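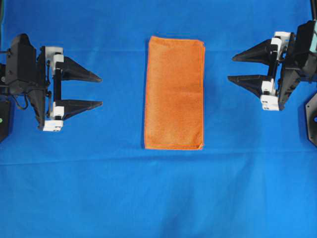
Speaker notes — Cloths, folding and the Prudness store cupboard
Staff training talk, Fuleck site, 2020-07-10

Slide 1. Opening

Say good morning and point out the tea at the back. The talk runs for 30 minutes and there is time for questions after it. Handouts are at the end of each row.

The subject is microfibre cloths and towels: how we fold them, how we store them, how they get from the laundry to the trolley. Most people here have folded thousands. Ask for a show of hands — who folds in half, who folds in thirds, who rolls. Expect a mixture.

Slide 2. Where we were

Before the Prudness cupboard was set up, each floor kept its own pile. At the July stock check we had 188 orange towels on the books and 64 on the shelves. The rest came back from trolleys, desk drawers and the boiler room over the next few weeks. Pause here, people usually have a story.

Slide 3. Colours

Orange is for the workshop and the loading area only. Blue is offices, green is kitchens, red is toilets. A faded towel keeps its colour group. If you can't tell what it was, it goes in the rag bin.

Qaisi will still deliver mixed bales unless the order form says otherwise. Tick the box on page two.

Slide 4. The fold

Demonstrate at the front table. Go slowly.

Lay the towel flat and smooth it from the middle outwards. Bring one long side over to meet the other. Turn it so the long edges run up and down in front of you, then double it over once more if it is one of the large ones. You want an upright rectangle, taller than it is wide.

Check the hem along the bottom. Corners like to curl on microfibre, so press them with the flat of the hand. The top edge is often a bit uneven after a few washes and that is fine. Don't refold a towel for that.

If someone asks about the crease across the middle: it comes out in use. Leave it.

Slide 5. Stacking

Folded edge to the front. Stacks of 17, the most that will fit under the shelf above. New stock from Irico is thicker, so stop when the stack starts to lean.

Slide 6. Washing

No fabric softener. It coats the fibres and the towel stops picking up water. Wash apart from cotton — the lint sticks and doesn't come off. Low heat in the dryer, and fold once they have cooled.

Slide 7. Practice

Hand out two towels per person. Give them five minutes and walk round. Left-handed people may want to start from the other side.

Collect the towels before questions. The sign-up sheet for the cupboard rota is by the door.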